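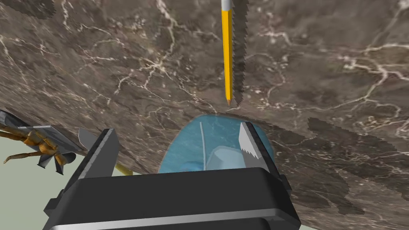 Recherche opérateurs / opératrices de téléopération en simulation (F/H), 14 postes

Voltwood recrute pour le projet Boltska. Mission courte, démarrage rapide, profils débutants acceptés. Lisez jusqu'au bout avant d'écrire svp, la moitié des questions reçues la dernière fois avaient leur réponse dans l'annonce.

Le travail : piloter un robot à deux bras dans un logement simulé, depuis un poste fixe, et enregistrer des démonstrations. Prendre un objet, le déplacer, le poser, recommencer. Les enregistrements servent d'exemples pour entraîner le modèle. Objectif de la campagne : 1000 démonstrations validées, toutes équipes confondues.

Pas de vrai robot à manipuler. Tout se passe à l'écran, avec deux manettes et une pédale. Formation sur place, payée.

Ce qu'on attend :
- bonne coordination des deux mains (gauchers bienvenus)
- patience, vraiment
- capacité à suivre une consigne écrite au mot près
- français courant, l'anglais aide pour l'interface mais pas obligatoire
- savoir dire « celle-là est ratée » et la marquer comme telle

Pas besoin de savoir programmer. Jeux vidéo, couture, modelisme, conduite d'engins, montage audio : tout ça nous intéresse, mettez-le dans le message.

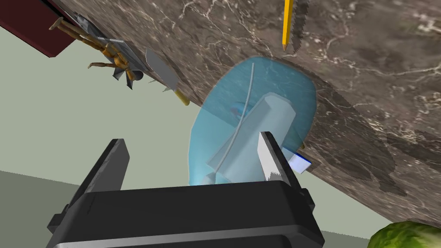 Vue côté pince, plan de travail en marbre. Assiette translucide et mannequin articulé.

Déroulement d'une séance : quatre blocs de pilotage, pause obligatoire entre chaque. Consigne affichée, un essai libre, puis enregistrement. Un essai raté se garde aussi, avec une étiquette à part. On ne vous demande pas d'aller vite. Les gestes brusques sont rejetés à la relecture, donc autant prendre son temps.

La vue penche beaucoup selon la caméra choisie, certains candidats ont eu mal au cœur pendant les tests. Si vous êtes sensible au mal des transports, dites-le, on peut prévoir des blocs plus courts.

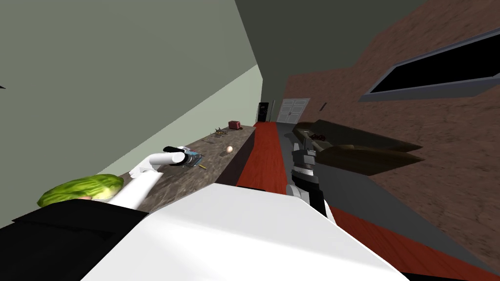 Boltska porte sur le rangement de cuisine à deux bras, et nos données manquent surtout de diversité dans la façon de faire. Deux personnes n'attrapent pas un objet pareil, c'est ça qu'on veut. Pour la main gauche on travaille beaucoup la prise de petites choses au-dessus du plan de travail, comme l'appareil gris et bleu serré dans la pince noire, avec une salade tout près du robot et un œuf plus loin sur la pierre. Bref, des objets de tailles très différentes dans un même espace, et il faut adapter son geste à chaque fois. Les consignes changent d'un bloc à l'autre, vous ne ferez pas la même chose toute la journée.

Conditions :
Lieu : site d'Arnholm, salle du rez-de-chaussée, accessible PMR
Durée : 9 semaines, contrat à temps partiel
Horaires : matin ou après-midi au choix, pas de soirée
Rémunération : selon grille, communiquée au premier appel, primes de fin de mission
Repas : cuisine équipée, micro-ondes, café
Âge : 18 ans minimum

Les sessions sont enregistrées (mouvements des manettes et vues du simulateur uniquement, pas de webcam, pas de micro). Un formulaire de consentement vous sera remis, a lire avant de signer. Retrait possible à tout moment.
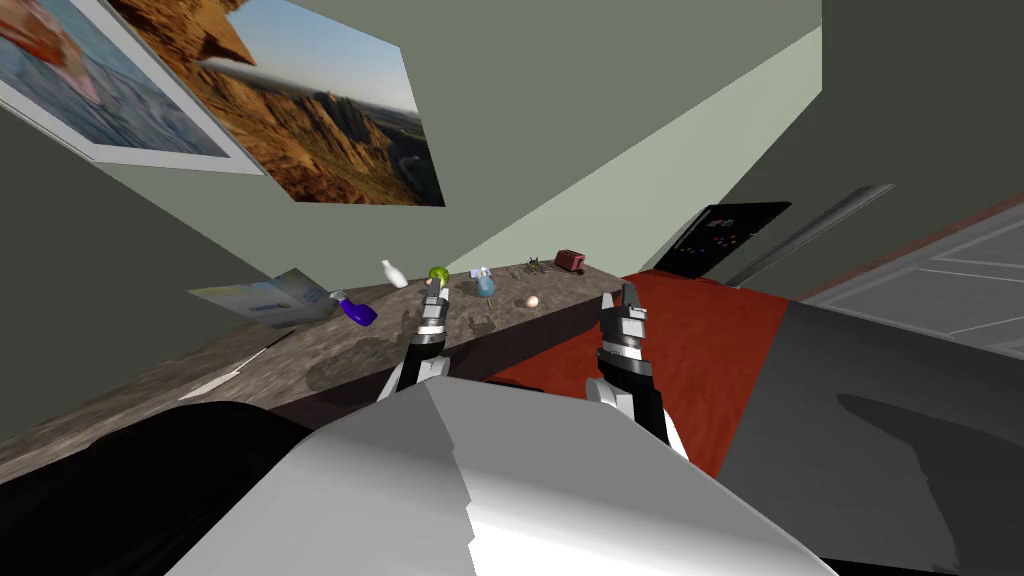
Yimer, bulletin emploi et participation | n° 29 | p. 14

Pour postuler : quelques lignes via le formulaire de la page Yimer, rubrique « Boltska téléop ». CV facultatif. Indiquez vos disponibilités, matin ou après-midi, et si vous portez des lunettes (réglage du poste). Pas de lettre de motivation, on ne les lit pas toutes.

Ensuite : appel court, puis test pratique de prise en main sur place, indemnisé même si vous n'êtes pas retenu. Réponse dans la semaine.

Date limite : 15 oct. 2025. Les dossiers arrivés après passent en liste d'attente.

Déjà participé à une campagne Voltwood ? Vous pouvez repostuler, précisez juste laquelle.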